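Equipment Reviews > Acceptance and Inspection

Pre-Use Inspection Checklist, Relleck Dual-Arm Evaluation Kit
Supplier: Whiteley
Review site: Bereo, ground floor test area
Completed by: Shaohua Shi
Reviewed by: Sirkka Ruotsalainen
Period of loan: May

Result codes: P = pass, C = pass with comment, F = fail, N = not checked. An F in Section 1 or 2 stops the inspection until it is cleared. Comments are by S. Shi unless initialed SR.

SECTION 1. WORK ZONE

1.1 Floor boundary marked and continuous. C
Tape edges are uneven in places. Acceptable for the review period. For a permanent installation the supplier's floor kit should be quoted separately; the basic price does not include it.

1.2 Zone clear of loose tools and packaging. P

1.3 Floor fittings inside arm reach identified on the layout drawing. F, cleared to C
The drawing supplied with the kit showed walls and doors only. Fittings were added by hand and the drawing was reissued. Fingertips must not be driven below the minimum height set in 3.4 over any fitting.

1.4 Floor surface suitable. C
The manual assumes a hard floor. On carpet, check the base for rocking at the start of each shift. SR: ask Whiteley whether the warranty has any condition on carpet. No answer at time of writing.

SECTION 2. STOP AND POWER

2.1 Emergency stop, pendant. P
Tested 5 times from slow jog, both arms. Both arms held position each time.

2.2 Emergency stop, wall box. P

2.3 Brakes hold with power removed. P
Slight sag at the wrist on release, within the figure in the manual.

2.4 Restart requires a deliberate reset. P

2.5 Supply cable rated and routed away from the walkway. C
Cable is long enough but leaves the base on the walkway side. A rear exit would be better. Whiteley lists this as an option.

SECTION 3. ARMS

3.1 Joint covers and sleeves free of tears. P
Inspect at full bend as well as at rest. A split in a fold does not show when the sleeve is relaxed.

3.2 Panel seams closed, fasteners present. P

3.3 Speed limit active in teaching mode. C
Limit is set in software and protected by a password. The password was the factory default on delivery. Changed.

3.4 Minimum height limit set for each arm. P
Set separately for each arm. The menu does not copy the value across, and the manual does not mention this.

3.5 Arm-to-arm clearance check active. C
The software check covers the arms and wrist plates. It does not cover the hands unless a hand model is loaded. Load the correct model after every tool change and confirm it on the pendant before jogging.

SECTION 4. HANDS AND GRIPPERS

4.1 Mounting plate bolts torqued and marked. C
Torque is given in the Manus tool sheet but not in the main manual. Both documents are needed at the station.

4.2 Exposed bolts at gripper joints free of corrosion. C
Check each head by eye under good light. Where a head looks discolored, wipe it first. If the mark remains, replace the bolt and record the position. The spares bag holds 5 bolts of this size.

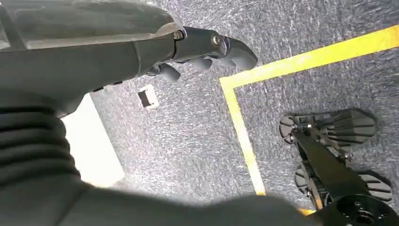

4.3 Finger pads secure, no lifting at edges. P
Pull each pad lightly by hand with power off. Repeat after the first 800 cycles, then at each weekly check.

4.4 Finger joints move freely with power off. P

4.5 Screws on hand body present and flush. P
Access to the inner screws is poor with the hand mounted. Remove the hand for the monthly check.

4.6 Hand parked clear of the floor at end of shift. N
No park position was defined in the supplied program. SR: must be defined before the next review stage.

SECTION 5. DOCUMENTS

5.1 Manual matches installed software version. F
Manual is one version behind. Menu names in chapter 41 do not match the pendant.

5.2 Declaration and risk assessment supplied. P

OPEN ITEMS
1.4 warranty condition, Whiteley
4.6 park position, S. Shi
5.1 current manual, Whiteley

Kit released for supervised use only. Unattended running is not permitted while 4.6 is open.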